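Desk Clear-Out, Part 3: The Pencils
Posted 17 September 2022 by the Silach Craft Room

14 comments | 6 shares

Let's start with the pencils, my favorite part (and the part I kept putting off since January!).

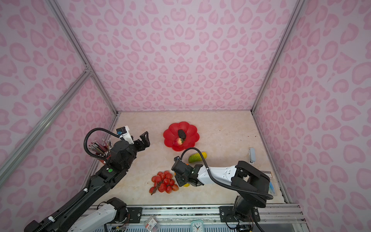 A reader over in Dobre wrote in after part 2 to say I should store colored pencils flat in a drawer, never standing up, and that she'd lost a whole set of soft ones to broken leads before she learned. She may be right! But I only reach for what I can see, so mine stay upright, tips up, pens mixed in with the colored pencils. Red, green, blue, yellow, white - all jammed in one holder with a red rim. I did try sorting by shade once and it lasted until the next birthday card.

The pink leopard-style print on the lilac panels was a love-it-or-hate-it choice, and I love it. Plain walls make me sleepy. The marble-look surface in cream and beige is much calmer, and I think the two need each other.

Still to come: the paper shelf, which holds 200 sheets of card from the Minurcombe fair that I swore I'd use up by spring - and didn't. Then the button tins. If anyone near Clarov wants buttons, please shout, I have far too many and most of them are brown.

Last updated: 3 days ago
Share this gallery (200)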